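How a robot practises on fruit that does not exist

Reading level: Years 5 to 7
Words to know are explained at the end.

A robot that picks up fruit has a hard job. Fruit is round, it rolls, and it bruises. A hand that squeezes too lightly drops it. A hand that squeezes too hard damages it. People learn the right squeeze when they are very young, by dropping and squashing a lot of things. A robot can learn in a similar way, but it needs far more tries than a child does.

This page explains one method for giving a robot those tries. The method is called simulation training. The project described here is named Wurine, and it studied whether a robot could learn to find and grasp citrus fruit inside a computer before touching any in a laboratory.

What is a simulation?

A simulation is a set of rules that a computer follows in order to copy something in the world. A weather forecast uses one. So does a driving game. In a driving game, the rules say how fast the car slows down when the brake is pressed and what happens when it hits a wall.

In a robot simulation, the rules describe weight, friction, and what happens when two objects touch. There is a model of the robot, a model of each object, and a model of the camera. The model camera works out what a real camera would record if it were in that position. It does this many times a second. The result is a picture made entirely by calculation. The word for making such a picture is rendering.

The robot's control program receives the rendered pictures in the same form as it would receive pictures from a real camera. It has no separate sense that tells it which kind it is getting.

Why not use real fruit?

Real fruit was used later. It was not used first, for practical reasons. A real robot arm makes one attempt at a time, and somebody has to put the fruit back after each one. Motors wear out. In a simulation, the fruit can be put back instantly, and many copies of the same robot can practise side by side on one computer.

There is also the matter of measurement. In the simulation, the exact position of the fruit is always known, as the computer put it there. The program's guess can be checked against the true answer every time. In a laboratory, the true answer has to be measured with instruments, and the instruments have errors of their own.

The problem with practice worlds

A simulation is always simpler than the world. The light may be too even. The skin of the fruit may be too smooth. If a robot practises only on perfectly smooth, perfectly green balls, it may learn a rule such as "a fruit is a smooth green shape". Then a real lime with a scratch on it arrives, and the rule fails.

Researchers call this difference the sim-to-real gap. Much of the work in this field is an attempt to make the gap smaller.

The Wurine group tried two ways of doing so.

The first way was to give the fruit better skin. A computer model of a fruit has two parts: a shape, and a flat picture wrapped around the shape like paper around a present. The flat picture is called a texture. Raíssa Bittencourt, who prepared the textures, put in the features that a plain green ball lacks: spots, uneven colour and marks on the peel.

The second way was to change things at random between attempts. The lamp moved. The background changed colour. The fruit was made slightly larger or smaller, or turned. This is called domain randomisation. The idea is that if the practice worlds vary enough, the real world will fall somewhere inside the range the robot has already met.

The test

Two control programs were trained. Both practised for the same number of attempts. Program A practised with plain fruit under a fixed light. Program B practised with textured fruit and random changes.

Each program then controlled the same real arm, in the same laboratory, with the same box of citrus. The arm had one task: pick up a fruit, hold it for 2 seconds, and place it in a tray. A dropped fruit counted as a failure. So did a fruit with a new dent. Edivaldo Guimarães recorded the outcomes and was not told which program was running. This is known as a blind test. It stops a person from being kinder to the program they hope will win.

The results

Program A succeeded in 27 of every 100 attempts. Program B succeeded in 61 of every 100.

Program B was better by a wide margin. It was still wrong more than a third of the time, and that would be far too often for a packing shed. Most of its failures came in the last part of the movement, when the camera was very close to the fruit.

The close-up problem

Think about how you recognise a lime on a kitchen bench. You see its outline, its ends, and its size compared with other things. Now hold it right up to one eye. The outline is mostly gone. What remains is colour, spots, and a curve.

A camera near a robot's hand has this difficulty each time it moves in.
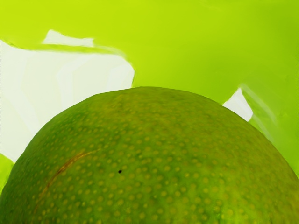
Jailson Rocha asked whether the pale dots could help the robot judge distance, seeing that they look crowded together where the peel curves away. They can, in part. Dots that are spread fairly evenly over a ball look bunched up near its edge, and a program can use the bunching to work out which way the surface is facing. Rocha's next point was that a program trained on plain fruit would have no dots to learn from. The group agreed that this may account for some of the difference between A and B, but the test was not designed to show how much.

A brown scar on the peel is useful in another way. A small dark speck can be too. A mark that stays in one place on the skin is called a landmark. If the landmark shifts from one picture to the next, then the camera has moved or the fruit has. A fruit with no marks at all gives fewer clues when it rolls.

What was done next

A further 1503 close-range attempts were added to Program B's practice. The laboratory test has not yet been repeated, and no result can be given.

Try it yourself

You need an orange or a lime, and a partner.

Hold the fruit at arm's length and draw what you see in one minute. Then hold it as near to one eye as you can while still seeing clearly, and draw it again. Compare the drawings. Which features appear in both? Which appear only in the second? Ask your partner to turn the fruit a little while your eyes are shut. Open them and decide which way it was turned. Write down which mark you used.

Words to know

Blind test: a test in which the person recording the result does not know which version is being tested.
Domain randomisation: changing the practice world at random between attempts.
Landmark: a mark that can be followed from picture to picture.
Rendering: making a picture by calculation.
Sim-to-real gap: the difference between a simulation and the world it copies.
Texture: a flat picture wrapped around a computer model.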